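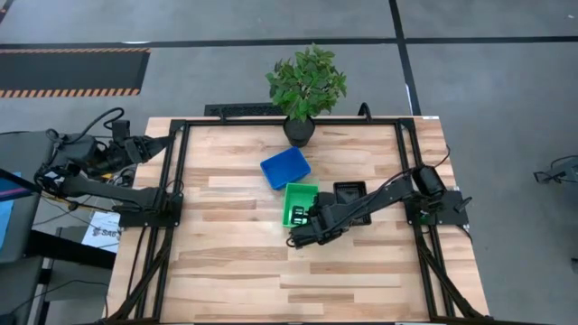 Sekero Workshop Rooms
Table and Tray Area: Inspection Checklist with Comments
Date of check: 2024-04-12
Room: Nimel
Form 371

Mark each line OK, Fix, or N/A. Write a comment for anything that is not OK. Comments from the last round stay on the form until the line is closed.

1. Floor

1.1 Floor clean, no grit or spills. OK.
1.2 Dark floor stripes in one piece, no lifted ends. OK. Checked by hand along both stripes and at the corner where they meet.
1.3 Mat lies flat, hazard striping easy to see. OK. Wipe the orange and black edge at the next cleaning. It picks up shoe marks.
1.4 Walkway clear on all open sides. OK. Keep 60 cm minimum.

2. Tabletop

2.1 Wood surface free of splinters and raised grain. Fix. One rough spot near the front edge. Sand lightly and oil. Do not use varnish, it peels.
2.2 Joints between the planks closed. OK.
2.3 No sticky residue from tape or labels. OK. Use warm water and a cloth first. The citrus cleaner left a pale patch last time.
2.4 Table does not rock when pushed at the corners. OK.

3. Frame

3.1 Black frame tight at all corners. OK. Corner bolts checked with the hex key from the Grindar kit. Put the key back in the kit, not in the drawer.
3.2 Frame edges free of burrs. OK.
3.3 Clamps and hooks on the rails snug. OK.
3.4 Loose cables kept off the floor where people walk. Fix. Add two more ties on the right side. Old ties are brittle and should be cut off, not reused.

4. Trays, bins and baskets

4.1 Rims smooth, no cracks at the corners. OK. Run a finger along each rim. The colored ones are quick to check. The black ones need better light.
4.2 Mesh walls whole, no broken strands. OK. Hold the basket up on its side and look through the grid. 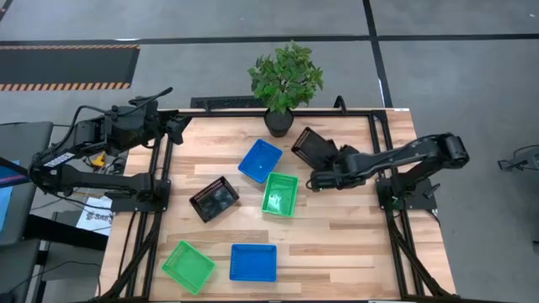 4.3 Bottoms flat, basket sits without spinning. OK.
4.4 Nothing sharp left inside. OK. Empty each one fully before signing this line. Small parts hide in the corners.
4.5 Baskets washed this month. Fix. Due in April, not done yet. Mild soap, air dry, no dishwasher. The Yadav set warped on the hot cycle and had to be replaced.
4.6 Load limit label readable at the storage shelf. N/A. Shelf is on its own form.

5. Plant

5.1 Pot stable, stands at the far edge of the table. OK with comment. Leaves reach past the back of the table. Trim if they get into the walkway or brush against anything warm.
5.2 No water under the pot. OK. Water it at the sink and let it drain before it goes back.
5.3 Dead leaves removed. OK.

6. Vents and back of table

6.1 Black panel behind the table free of dust and leaves. Fix. Vacuum with the brush head. Do not poke the openings.
6.2 Nothing stored on top of the panel. OK.

7. Sign-off

Lines marked Fix: 2.1, 3.4, 4.5, 6.1
Close within 12 days. If 2.1 is still rough by then, cover the spot and report it to the Sekero desk.
The room can stay in use while these are open.
Inspection fee code 100, charge to Nimel.
Copy goes in the binder by the door. Old copies go out once every line on them is closed.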